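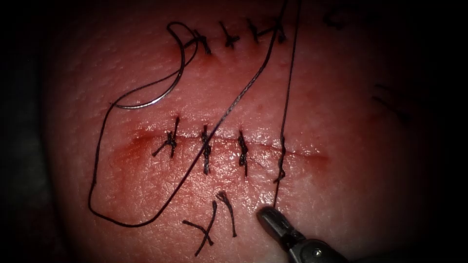
Practice pad with two closed rows of interrupted stitches, four knots in each.

Section 4. Your First Two Rows of Interrupted Stitches

By now you've unpacked the kit, checked it against the list in Section 1 and (I hope) spent an evening with Section 3 tying knots around a chair leg. Good! Now we get to the pad. I wrote this part of the Flekano practice guide the way I'd talk you through it at my own bench, so it wanders a little, but the numbered steps are in order and you should do them in order the first time through.

We're sticking to the simple interrupted stitch. Every stitch gets its own knot and stands on its own, so if the third one goes wrong you can snip it out and the others stay put. Running stitches come in Section 6, and I'd ask you to leave them alone until your interrupted rows look decent.

CAUTION: The pad, the thread and the needles in this kit are for practice only. They are not sterile and they never go anywhere near a person or an animal. If you poke yourself, stop, wash it and cover it before you carry on.

4.1 Getting the bench ready

1. Pick a table you can sit at with both forearms resting on it. I used to work standing at the kitchen counter and my stitches leaned like old fence posts.
2. Lay down something dark and plain under the pad. Black is great. The pink of the pad stands out against it, and you won't be hunting for the edges.
3. Set your lamp off to one side. With the light straight overhead you get shine all over the surface, and a damp pad shines even more.
4. Put a lidded container for used needles within reach, on the side of the hand that holds the needle.
5. Cut your thread. A hand-tied row uses more than you'd guess, so be generous while you're learning.

Note: Some people like to wipe the pad with a damp cloth before they start. I do too. The needle seems to drag a bit less, and the fine creases and pores in the surface look more like skin. Don't soak it, though - a pad sitting in a puddle slides around.

4.2 Making the cuts

If your pad came with cuts already in it, skip ahead to 4.3.

1. Mark two lines across the pad from side to side, one near the top and one through the middle. Leave plenty of room between them. You want space for the thread tails and for your fingers.
2. Hold the pad steady with your free hand well behind the blade, never in front of it.
3. Make the cut in one slow pull. Going back over it gives you a ragged edge that won't close nicely.
4. Open the cut gently and check that the depth is even from end to end.
5. If you bought the practice blood, run a thin line of it along the middle cut. Go easy. A reddish band is plenty for showing you where the edges meet, and it'll always end up darker at one end no matter what you do.

CAUTION: The practice blood stains. It stains wood, cotton, grout and, I'm sorry to report, one pale gray sweater. Keep it off anything you like.

4.3 The top row

I always start at the top, and I treat that row as a warm-up.

1. Load the needle in the holder a little past the middle of its curve, on the side away from the tip. Too close to the thread end and it'll twist on you.
2. Go in straight down through the surface on the far side of the cut. Then turn your wrist and let the curve do the work. If you push instead of turning, you'll bend the needle sooner or later.
3. Come up on the near side, the same distance from the cut as you went in.
4. Pull the thread through until you have a short tail left on the far side.
5. Tie your knot as in Section 3: a double throw first, then a single, then a single the other way.
6. Snug it down until the two edges just touch. Stop there.
7. Trim both tails short, but leave enough that the knot can't creep open. Stiff little tails poking out at odd angles are fine.
8. Move along and repeat until you have four.

Have a look at the top row in the picture. The cut under the knots has closed up to a faint crease, and the surface puckers slightly where the stitches draw it in. A bit of pucker like that doesn't bother me on a practice pad. If yours is bunching into a ridge, you're pulling too hard. Snip that stitch, let the pad relax and do it again a little looser.

You'll also see that those knots don't sit in a perfectly level line. I'd still call it a useful row to learn from! Check the gaps between your knots first and worry about a dead-straight line later.

4.4 The middle row

Same stitch, more attention. The red band makes every wobble show, and that's why I like it.

1. Before you touch the needle, decide where each of the four stitches will go. Dot them on the pad with a washable pen if it helps.
2. Put in the first one at whichever end feels natural. For each stitch, the thread should cross the cut as close to a right angle as you can manage.
3. Check the stitch before you trim. Is it upright? Does it reach the same distance above the cut as below it?
4. Trim, move over, repeat.
5. Keep the long end of your thread swept up and away from the row you're working on. A strand that lies across a finished stitch is easy to catch with the scissors, and then you've lost both.

Look along the middle row for a minute. The one on the far left has a bulky knot with its tails splayed out. The two in the middle are the ones to copy, upright and tidy. Mine go bulky when I've added a throw I didn't need, usually out of nerves.

Tip: My friend Dirk De Smet taught me to say the throws out loud. "Two, one, one." You'll feel silly and your knots will get better.

4.5 Where the needle goes when you're not using it

Please read this bit even if you skip everything else. A curved needle lying on the pad is slim, silvery and very easy to lose track of, especially once there's black thread looping over everything.

1. When you stop, even for a sip of coffee, clamp the needle in the holder or park it in the foam block.
2. When you're finished with it, cut the thread off and drop the needle in the lidded container.
3. Count needles out at the start and count them back in at the end. If the numbers don't match, don't let the cat in.

4.6 Common troubles

The edges roll inward. You're going in at a slant. Start with the tip pointing straight down.

The knot slides loose. You've probably made both single throws in the same direction. Switch hands, or switch sides, between them.

The thread frays. It's been grabbed with the holder once too often. Cut a fresh piece and only grip the part you'll trim away.

The stitch tears through the pad. Either you were too close to the cut or you pulled too hard. Move farther out and skip past the torn spot.

4.7 Cleaning up and reusing the pad

1. Snip each stitch beside the knot and draw it out with forceps.
2. Rinse the pad in cool water with a drop of dish soap. Pat it dry.
3. Dust it lightly with cornstarch and store it flat in its bag, away from the radiator.

You can sew the same cut again quite a few times if you put new stitches between the old holes. I tied almost 100 knots in my first pad before the middle cut got too chewed up to hold anything, and after that I turned it over to practice straight cuts on the back.

When two rows of four go in without you having to redo any, turn to Section 5 for the vertical mattress stitch. You'll need the longer thread for that one.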